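Can a machine tidy up after my kids yet? I've been asking since May, when a small company called Trula said its tabletop helper, Kello, would be ready for regular homes "soon." I finally got an answer I believe, and it's a soft no - but a much softer no than I expected!

Salvador Correia, who runs the testing at Trula, told me they've logged 2185 pick-up attempts on ordinary clutter so far. Of those, 481 ended with the thing dropped or left where it was. I do worse than that before coffee, but then I don't cost as much as a used car.

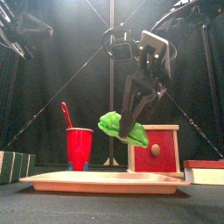 Chores are hard for machines because no two messes match, and Correia was happy to admit it. Plates and boxes are the easy part, he told me (flat sides, nice edges). Toys are the headache. Something lumpy and glossy like that green one, pinched around its middle above the wooden box, gives the fingers hardly any flat surface to hold. And my living room floor is pretty much all lumpy and glossy, so you can see why I asked twice.

Trula wants to try Kello in a few family homes next, starting in Caldeira. I've put my name down - the kids are already saving up a mess for it.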